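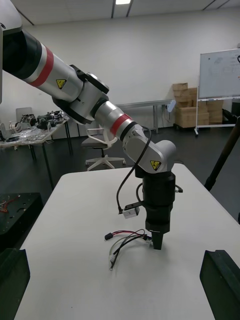
Nameo Opens Orders for Pladomden Memory Kits and Adds Longer Warranty

CLILLTHORPE – Nameo, the maker of desktop memory and cooling parts, today opened orders for Pladomden, a new family of DDR5 memory kits for home and workstation PCs. The kits will reach stores in February and will be sold in two-module sets only.

Pladomden replaces the company's older desktop line, which will stay on sale until stock runs out. The new kits are meant for people who want stable memory at rated speed without spending an evening in the BIOS menus. Each kit carries a single speed profile, tested at the factory as a matched pair, along with a standard fallback setting for boards that do not accept the profile.

"Most of the support tickets we get are from people who bought fast memory, turned on the fast setting, and then had a PC that would not start," said Tia Penrose, head of memory products at Nameo. "We spent most of this project on that one problem. The rated speed on the box is the speed we expect you to run every day, with both modules installed, on a mid-range board."

One profile per kit

Earlier Nameo kits shipped with up to three profiles, and customers often asked which one to choose. Pladomden kits have one. Buyers who like to tune their memory by hand can still do so, and all timings and voltages remain open to change on boards that allow it. Manual settings do not void the warranty as long as the voltage stays under the limit printed on the module label.

The modules use a 10-layer circuit board and a new power layout that places the voltage regulator farther from the memory chips. In Nameo's own tests, this lowered the temperature of the warmest chip by 5 degrees Celsius compared with the older line, measured after one hour of full load in a closed case. Results will vary with the case, the fans and the room.

Low-profile heat spreader

The heat spreader was designed with Kristiansen, a cooling workshop that also works on Nameo's processor coolers. It is a plain aluminum part with no lighting. Nameo lowered the height of the module by 9 millimeters against the previous line so that it fits under large air coolers, which was the second most common request in the company's last customer survey.

"Tall memory looks good in a photo and then it hits the fan," said Troels Hafþórsson, lead engineer at Kristiansen. "We started with the clearance we wanted and worked out how much metal we could keep. The first samples were too thin along the top edge and bent when you pressed them into the slot, so we folded that edge over. It costs a bit more to make. It also gives you a place to put your thumbs."

The spreader is held on with clips and a thermal pad. Nameo does not recommend removing it. Customers who plan to use a water block should contact support first, as the pad can pull on the chips if it is peeled off cold.

Board testing

Nameo tested Pladomden on 17 motherboards before release, covering both major desktop platforms. Each board ran a memory check with the kit at its rated speed, followed by repeated cold starts and wake-from-sleep cycles. Two boards needed a BIOS update to pass. The full list, with the BIOS version used for each board, is posted on the product support page and will be updated as more boards are checked.

Running four modules at once is not covered by the rated speed. Many boards lower the memory speed when all slots are filled, and mixing two separate kits may not work at the rated setting even if the part numbers match. Customers who need more capacity should buy a single larger kit – the two-module sets come in 32 GB, 64 GB and 96 GB versions.

Warranty and returns

Pladomden kits sold to home users carry a limited lifetime warranty in regions where that is allowed, and a warranty of 10 years elsewhere. Kits bought by businesses carry the same terms, which is a change from the older line, where business orders were covered for 3 years.

Nameo will also offer advance replacement for the first time. A customer with a failed kit can receive a new one before sending back the old one, with a card hold for the price of the kit. The hold is released when the returned modules arrive. Both modules must be sent back together, including the one that still works, so that the replacement can be a matched pair.

"If one stick fails, people want to keep using the other one while they wait, and I understand that," Penrose said. "With advance replacement they can. They swap both when the box shows up and use the same box to mail the old ones."

Kits from the older line keep their original warranty terms. They are not part of the advance replacement offer.

Packaging

The retail box is made of cardboard with a molded paper tray. The plastic shell used for earlier kits is gone. Each box includes a printed card with installation steps, a slot diagram for boards with two or four slots, and a note on first startup. New memory can take several minutes to train on a first boot, during which the screen may stay blank. Users should leave the PC on and wait.

Availability

Pladomden kits can be ordered now from the Nameo web store and from selected resellers. Orders placed through the web store before 5 p.m. local time at the Clillthorpe warehouse are packed the same working day once stock is in. Launch colors are black and light gray. The 96 GB version will be offered in black only at first.

Pricing will be listed by each reseller. System builders and repair shops can ask for tray packaging without the retail box through their usual sales contact. Tray orders come with the same warranty as boxed kits, and serial numbers can be registered in bulk.

Review samples are limited. Publications that would like to test a kit should write to the press office with the name of the board they plan to use and its current BIOS version.

About Nameo

Nameo designs and sells desktop memory, processor coolers and case fans for home users, system builders and small businesses. Its main office and warehouse are in Clillthorpe.

Press contact
Nameo Press Office, Clillthorpe
Product photos, data sheets and the tested board list are available on request.

Specifications and release dates may change. Memory speed depends on the processor, motherboard and BIOS version in use.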